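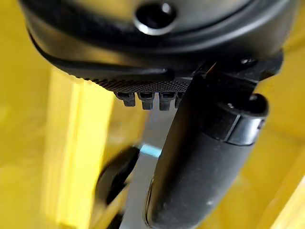

The Drawer, Again

Oct 16, 2021

I emptied the kitchen drawer last night. I last did it in July, when I swore to Lesia that it would stay emptied, and she was kind enough to say nothing.

Contents, this time: 12 takeaway menus, a ball of string, two tin openers (both bad), a key to the old flat in Brenidley and a pamphlet for a Jidinmont slow cooker we gave away before we moved. Also enough rubber bands to restrain a goat.

I bought a divider for it. It cost more than the things it now divides, and it's 2 mm too wide, so the drawer shuts if you lean on it with a hip and think of something else.

The string has gone to the shed. The menus are in the recycling, apart from the one for the dumpling place, which went back in the drawer. So did the key. I may need to get into that flat one day, though I expect the new people would have views.

Cupboard under the sink next. Possibly by Christmas.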